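Cuaderno de taller, sala de la mesa redonda
4 de julio de 2021
Última actualización: hoy, segunda pasada
2 comentarios · Compartir

Sigo sin creerme lo de la mesa de cristal. Lo apunto por extenso porque Corinne Mbeki me ha pedido que deje por escrito las pegas en vez de soltarlas por el pasillo, y tiene razón en eso, aunque sospecho que en parte lo hace para que me canse.

Antecedentes, para quien no estuviera. En octubre se decidió que la zona de descanso se quedaba dentro de la sala, junto al escritorio blanco largo, y que las tazas y los platos irían a la mesa redonda y a ningún otro sitio. La idea venía de Ullwood, donde según Verena Steiner funciona de maravilla. He estado en Ullwood. Allí tienen un fregadero a cuatro pasos y nosotros tenemos que salir, cruzar el pasillo y pedir la llave. No es la misma situación y no sé por qué se insiste en compararlas.

Lo de hoy. Quería ver si la norma se sostiene una tarde normal, sin avisar a la gente. Conclusión provisional: se sostiene a medias. La vajilla llega a la mesa, eso lo concedo. Lo que no hace es irse de la mesa. Aicha Amrani dice que ese es otro problema, el de la recogida, y que hay que tratarlo en otra hoja. A mí me parece el mismo problema visto más tarde.

El cristal. Wanda Achterberg defiende que en cristal se ve enseguida la suciedad y que por eso se limpia más. Yo veo los cercos, sí. No veo que nadie se levante a por el paño. He pasado el paño seco y deja velo; con el paño apenas húmedo y luego otro seco queda bien, pero son dos pasadas y dos paños, y quien viene a dejar una taza no va a hacer dos pasadas. Probé también el líquido de Plerbridge que compró Tove. Huele mucho, y la diferencia con el agua no la distingo ni poniéndome a contraluz. Si alguien la distingue, que me la enseñe.

Ruido: una taza posada con prisa sobre cristal se oye desde el fondo. En el escritorio se oye bastante menos. Lo digo porque nos quejamos del ruido y luego elegimos la superficie que más suena. Tove Eskildsen propone posavasos. Hemos tenido posavasos. Acabaron debajo de la pata de un archivador, calzándolo, y ahí seguirán.

El presupuesto que mandó Strickland para cambiar el tablero y la base: 3.303, más de 200 solo por el transporte. No pienso defender esa cifra delante de nadie. Por ese dinero prefiero seguir frotando. Gatby no ha contestado y ya no cuento con que conteste.

Luz. Esto sí me lo tomo en serio. El cristal devuelve la claridad de las ventanas y molesta a quien se sienta en el escritorio mirando hacia la mesa. Wanda sostiene que es cuestión de girar la silla. Puede ser. He girado la silla y me ha dejado de molestar el reflejo, y ha empezado a molestarme el cuello. Anotado como empate.

Cosas que he probado y no recomiendo:
- Mover la mesa hacia el centro. Se tropieza con ella.
- Un mantel. Se arruga, se mancha y además parece que vaya a venir alguien a merendar.
- Un cartel. Ya hay carteles.

Cosas pendientes:
- Preguntar si se puede tener un barreño aquí dentro, aunque sea debajo del escritorio.
- Mirar el juego de la base de la mesa. Cojea un poco hacia el lado del escritorio, o cojea el suelo. Llevar el nivel, que mi ojo no vale como prueba.
- Decidir a qué hora se retira la vajilla y quién. Me niego a que sea «entre todos», que ya sabemos lo que significa.

Nota de Corinne al margen: «Antes teníamos tazas encima de los papeles. Esto es mejor». De acuerdo, es mejor que aquello. Era difícil que fuera peor. Pero una mejora de ese tamaño no justifica que lo demos por cerrado, y mucho menos que lo pongamos de modelo para la otra sala, como oí decir ayer.

Mi propuesta, por si se lee hasta aquí: dejar la mesa donde está otro mes, agua y dos paños colgados a mano, nada de productos, y apuntar en esta misma hoja cada vez que alguien encuentre la mesa despejada al llegar. Si en un mes la lista sigue en blanco, hablamos de quitarla. Verena ya ha dicho que se llenará. Le he prestado el bolígrafo.

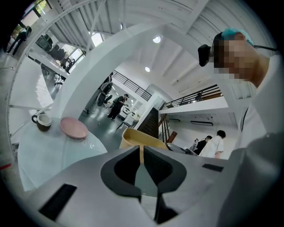 El nivel lo tiene Aicha, se lo pido mañana y anoto aquí mismo lo que salga de la base.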